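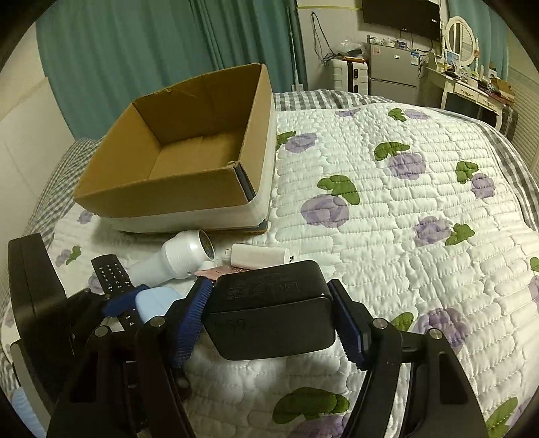

2 min read

Talks > Community energy > Speaker notes

Previous Next All talks Contact

Standby power at home: notes for the Clukmont library talk
2023-02-15

Start with the question about the electric bill. Ask who has looked at the usage page, not only the total. Wait for hands.

Standby power is what a device draws while it is plugged in and not doing its main job. A TV waiting for the remote is on standby. So is a power adapter left in the outlet with nothing on the other end, though a newer one draws very little. Say that clearly. People come in thinking chargers are the big problem.

The bigger loads in the Perovside survey were older set-top boxes, a second fridge in the garage, and desktop computers that never went to sleep. We had 214 homes sign up and 200 sent back a full week of readings. The other 14 are left out of the chart.

Next slide. The highest reading for one home was 663 kilowatt-hours over the year, all of it standby. That house had two cable boxes and an old stereo receiver in every bedroom. The middle of the group was around 89. Leave the chart up for a minute and let them read it.

Hand out the Sonness meters now. Show how to plug one in, then the lamp. Press the button twice for watts. If the screen is blank, use the spare from the bag.

Things to try at home: put the TV and its boxes on one switched strip. Check the sleep settings on the computer. Leave the router alone if the phone runs through it.

Someone will ask about smart plugs. They draw a little power too. The Mateos handout has a page on this.

Meters go back to the front desk by the end of October. Questions, then chairs.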